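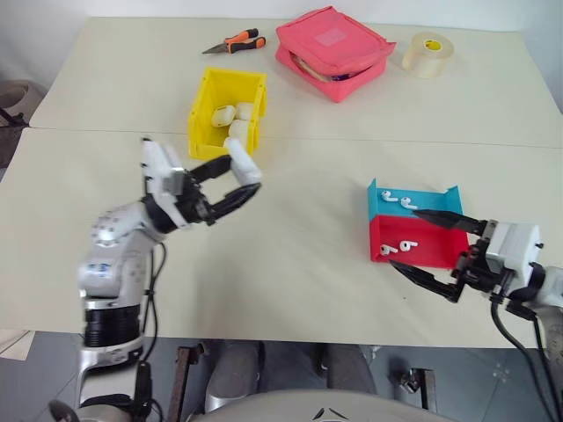 What you need

A small open bin for the charging cases. Yellow plastic with a sloped front works well.
A two-part tray for the earbuds, one part light blue and one part red.
A pink zippered pouch for cables and spare ear tips.
Pliers and a roll of clear packing tape.
A table with a light top. White earbuds are harder to lose sight of on a plain surface than on a patterned one, but they do roll, so keep the near half of the table clear.

This is the way we sort returned earbuds at the Huvisia repair desk before they go back on the shelf. It also works at home if you have several pairs that look alike. Merle Gilchrist wrote the first version of these steps and I have changed the order of two of them.

Hafþór Holst
Updated May 19, 2023

Step 1. Set out the table

Put the bin toward the back, left of the middle. The tray goes on the right, closer to you, with the red part in front and the light blue part behind it. Tools stay along the back edge. You will need the pliers only for bent shelf clips and the tape only at the end.

Step 2. Empty the cases

Pick up one case at a time and open the lid over the table. Take out both earbuds and lay them side by side in the light blue part of the tray. Close the case and put it in the bin. The cases can pile up on each other in there, but don't fill the bin past the front lip.

The second pair goes in the red part. Stop there. If you open a third case, you will have loose earbuds on the table and no way to tell which pair they came from.

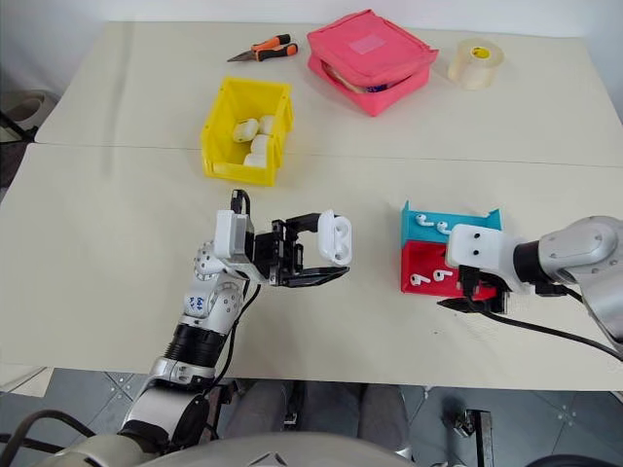

Two earbuds in each part of the tray, cases in the yellow bin.

Step 3. Clean

Wipe the stems with a dry lint-free cloth. Use a soft brush on the mesh and hold the earbud with the mesh facing down, so the dust falls out. Do the inside of the case with a dry cotton swab – no alcohol on the charging contacts unless the maker says so.

Clean the blue pair first, then the red pair. Keep to the same order every time.

Step 4. Match and label

Our label sheets are from Kinnunen and have 108 labels each. Write the shelf number on the bottom of the case and on the card that goes with it. Our shelf numbers have four digits, such as 2164. At home, initials are enough.

Put each earbud back on its own side and close the lid.

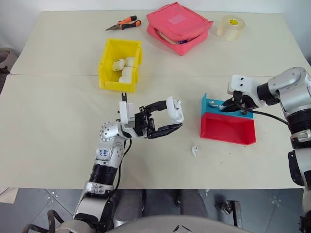 Before you start on the next pairs, check that the tray is empty and look under the edge of the pouch. Small parts end up there more often than on the floor. If one earbud is left over, put it in an envelope, tape the envelope shut and write the shelf number of the last case you closed. Don't guess at a match by color.

A full shelf at our desk holds 38 cases. When it is full, start a new card.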